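Serving tray

A serving tray is a flat, shallow carrier with a raised rim, used to move food, drinks and tableware from one place to another. It may also be left on the table during a meal, where it holds dishes together and catches crumbs and spills. Trays are made in plastic, wood, metal, glass and pressed fiber, and most household kitchens keep at least one.

Terms

In everyday American use, "tray" covers almost any flat carrier with an edge. Sellers often make a finer split. A serving tray is large enough to hold several items. A tidy tray is smaller and stays in one spot, usually on a counter or dresser. A platter is meant to have food placed directly on it and is treated as a dish. The line between a tray and a platter is not firm, and the same piece may be sold under both names.

Shape and rim

The most common shapes are the rectangle, the oval and the circle. Rectangular trays make good use of table space and store easily on edge in a cabinet. Their corners are usually rounded, as square inside corners collect dirt and are hard to wipe. Round trays are preferred for carrying drinks on one hand, with the weight kept over the palm.

The rim keeps items from sliding off and stiffens the tray. A low rim lets the user slide plates on and off. A high rim holds more spilled liquid but gets in the way of serving. Some trays have cutout handles in the short sides, while others are lifted by the rim itself.

The flat inner surface may be smooth, textured or coated with a rubber-like layer. Smooth surfaces clean quickly, but glasses slide on them when the tray is tilted.

Plastic trays

Plastic is widely used for family and cafeteria trays. It is light, does not rust and can be molded in one piece with its rim. Melamine is hard and holds printed patterns well, but it should not be used in a microwave oven. Polypropylene bends more and is less likely to chip. Acrylic can be made clear or tinted and scratches easily.

Plain colors are common in plastic. Pale shades, including mint green, cream and light gray, show coffee and sauce stains sooner than dark ones.
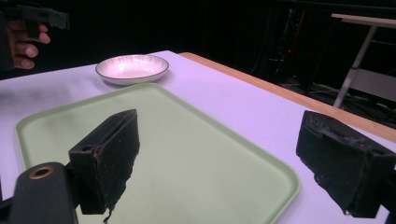
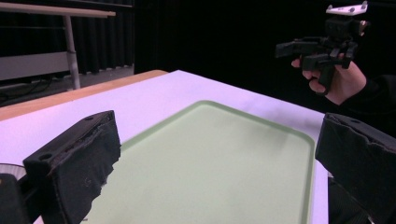 Pale green rectangular tray with rounded corners and a raised rim, on a white tabletop. A shallow white bowl stands beyond the tray in the first picture.

Use at the table

For a small meal, a tray is often set down empty and then loaded from the counter. Heavy items such as a pitcher or a full bowl go near the middle, and light items go toward the ends. Shallow bowls are easier to carry on a tray than deep ones when empty, but their contents spill sooner. A cloth or paper liner reduces sliding and noise.

A tray placed close to the edge of a table can be picked up without reaching over the dishes. It should not hang over the edge far enough to tip when one end is loaded.

Commercial production

The molding works at Vorkgate produced household trays in 3 sizes, sold under the Modik name. The middle size, model 414, was the most widely sold and remained in the catalog longest. Győri, a competing maker, supplied trays mainly to schools and canteens. One order, for the Jereck school district, came to 2,591 trays for 141 dining rooms. Later Modik trays had a slightly lower rim and could be stacked with the older ones.

Care and storage

Most plastic trays can be washed by hand in warm water with dish soap. Many are also safe in a dishwasher, although large trays may block the spray arm or keep water from reaching the upper rack. Scouring pads dull the surface and should be avoided. Light stains can be treated with a paste of baking soda and water, left on for a few minutes and rinsed off.

Trays should be dry before stacking. Thin plastic trays stored on edge for long periods in a hot place may warp and will then rock on a flat table.

See also: Platter, Placemat, Lazy Susan, Cafeteria tray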